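Home | Articles | Workcells | Index | Recent changes

Memitz cell

The Memitz cell is a two-armed kitting station used for sorting small electrical parts into sets. It takes its name from the Memitz works at Venero, where the first one was put together by the engineering firm Echeverri. The layout has since been copied at other sites, and the name is now used for any station built to the same plan.

Layout

The cell is built on a long white table made of two tabletop sections butted together. One arm stands at each end, and the two work towards each other. Each has a pair of yellow plastic bins within easy reach. A stainless steel tray sits at the far side of the table, midway between the arms, and holds one kit. The strip between the two pairs of bins is left clear, so that either arm can cross to the tray without passing over the other's parts.

The seam between the tabletop sections marks the middle of the cell. All positions are measured from it, and for this reason the joint is never filled or taped over. If the sections are moved, even for cleaning, the whole cell has to be set up again.

Setting up

Setting up begins with the table. The two sections are levelled and clamped, and the step at the seam is checked with a feeler gauge. The arms are then bolted down and left switched on for 20 minutes before any position is taught.

Bins are placed next. The two bins on each side are pushed together so that they share an edge, and the arm is taught the height of that edge before anything else. Most early collisions at Venero came from a gripper being lowered on to a bin wall that had been entered too low.

The tray is lined with a sheet of plain white paper. Bare steel reflects the overhead lights and upsets the part-finding software, and the paper also stops round parts from rolling. One complete kit is laid out by hand on the paper as a reference, and matching parts are put in the bins, one kind to each bin.
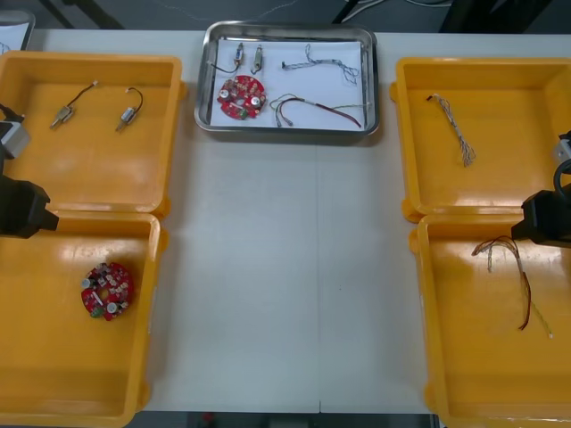

Memitz cell with reference kit on the tray and matching parts in the four yellow bins.

The usual reference kit consists of a round red circuit board, a pair of small metal cylindrical parts with wire leads, a grey braided wire bundle and a multicoloured wire bundle. Boards and cylindrical parts are kept on the left, wire on the right. The braided bundle is the hardest to teach. Its loose strands spread differently each time it is put down, so the grip point is set well away from the frayed end.

Routine care

The paper liner is changed at the start of each shift. Bin floors are wiped with a dry cloth, as cleaning fluid leaves streaks on the glossy plastic. Gripper tips are inspected every Monday and replaced when the points have rounded. The Tanska handbook, which most sites follow, gives a limit of 296 hours of running for a set of tips, after which they are changed whatever their condition.

Cables on the arms are checked for rubbing at the same time. A loop of slack is left near each gripper and must not be tied back, or the wrist will pull against it at full reach.

Common faults

Drift. If one arm begins to miss by the same distance in every bin, its base bolts are checked first. A miss of more than 2 mm calls for the arm to be taught again from the seam.

Dropped boards. These are nearly always traced to worn tips. Raising the grip force is not advised, as it can crack parts near the edge of the board.

Snagged leads. A thin lead may catch on the gripper and be carried to the wrong bin. The cure is to open the jaws fully and pause before lifting away.

After any repair the cell is run through 50 picks at reduced speed before it goes back to normal work.

See also: Bin teaching; Gripper tips; Kitting

Last updated: January

Contact | Copyright | Back to top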